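1/ Notes from the Honum library staff meeting on the move to fine-free lending, for those who asked. I work the circulation desk at the Prindberg branch. These are my own notes, not an official statement.

2/ Starting 15 September 2020 we stop charging daily overdue fines on all books, audiobooks and magazines. It applies at Prindberg, Hillari and the main building. Old fines on those items come off your card the next time you use it.

3/ What stays the same: due dates, renewals, and holds. If someone is waiting for a book, you still can't renew it. You'll get the same reminder emails you get now.

4/ If an item is 40 days late, the system marks it lost and bills you the replacement cost. Bring it back and the bill is dropped. No processing fee, no talk at the desk.

5/ While there is a lost item on your card you can't check out anything physical. Ebooks and the public computers still work. That was a change from the first draft, which blocked everything.

6/ The numbers we were shown: 290 cards in our system were blocked over fines alone. At Hillari, 36 of them belonged to kids under 12. A lot of those cards had not been used in over a year.

7/ Fines brought in less than people think. Last year Prindberg collected under $1000, and a good part of that was paid in coins that somebody had to roll and drive to the bank. I have done that drive.

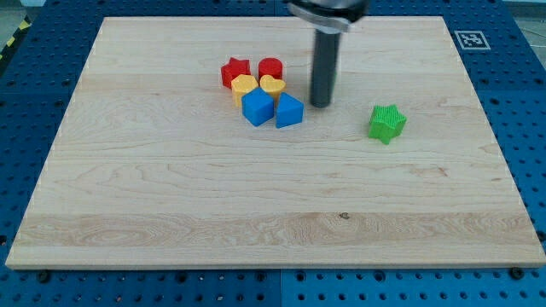

8/ Hammad Satti asked what keeps people from just holding on to new releases for a month, if the only thing that happens is an email. He said Hillari has two copies of most bestsellers and a long line for each.

9/ Fair question. The answer we got is that new releases go to a two-week loan with one renewal, and none if there's a hold. After that your account is paused for new holds until the book is back. I would have liked one week for the pause to kick in. It's two.

10/ Interlibrary loan is not part of this. Those books belong to other libraries and their rules apply. If the lender charges us for a late return, we pass the charge on to you.

11/ Also not part of this: museum passes, the telescopes, and the hotspots. Hotspots get shut off the day after they're due. Museum passes keep the daily charge, as somebody usually has a booking for the next day.

12/ Things we still don't have an answer on. Whether lost items from before the change can be cleared by bringing the book back. Whether school cards move over at the same time or later. I'll add to this thread when I hear.

13/ If you have been staying away over an old fine, you don't need to call ahead or fill out a form. Come in with your card, or with ID if you lost the card. The book drop at Prindberg is open all night, and the one at Hillari is locked when the building is closed.

14/ A few people asked if donations can replace the fine money. You can give at the desk, and it goes to the general materials fund. You can't direct it to a certain title. We already have a form for suggesting titles, and staff do read it.

15/ Update on school cards: they move over at the same time as the rest. Teachers will get a letter. Still waiting on the older lost items.

Comments

Nermin Işık
Does this cover DVDs? You list books, audiobooks and magazines but not movies.

Bartosz Kwiatkowski
I paid off $12 last week. Any chance of getting that back?

Miłosz Laskowska
DVDs are covered at the main building, I asked there yesterday. They said the printed flyer has it right. No refunds on fines already paid, same person told me.

Dariusz Głowacki
I have a library book from two apartments ago. Bringing it in.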